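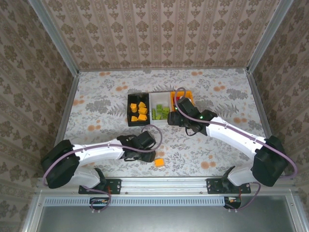

Mixed blocks sort fastest by color, and three bins in a row are enough for most small sets. These steps are for wooden, plastic or foam blocks up to the size of a large die.

## What you need

- Three open bins that can stand side by side
- A tablecloth or a sheet of felt
- A shallow box for anything you can't place

## Set up the table

1. Lay the cloth flat and pull out the creases. Small blocks tip over on a fold and end up on the floor. A pale cloth is easiest to work on, even a printed one, as long as the print is faint.
2. Put the bins toward the back of the table and push them together so blocks can't drop between them.
3. Decide which color goes in which bin before you start. The bins don't have to match the blocks. I put yellow in black, green in white and red in orange, and after a few minutes you stop thinking about it.

## Sort

Tip out 200 blocks at most. Araceli Pacheco once emptied a full Gullico tub of 900 onto the table and spent the evening picking blocks off the rug.

Take one color at a time, starting with the one you have most of. Go by color only - cubes, wedges and cylinders of the same color all go in together. Shape can wait for a second pass.

Yellow and orange are the hard ones. Under a warm bulb they look close to the same, so check them by a window or hold a doubtful block against one you're sure of. If you still can't tell, use the shallow box and come back to it.

Look over the cloth before you tip out the next batch. Single cubes get left in the middle, and small ones hide well on a flowered print.

## Put away

Empty each bin into its own bag and write the color and the shapes on the label. Tonantzin Zepeda uses Vukau zip bags, the medium size. Any bag that closes will do, but don't fill it past two thirds or the corners of the wedges will split the seam.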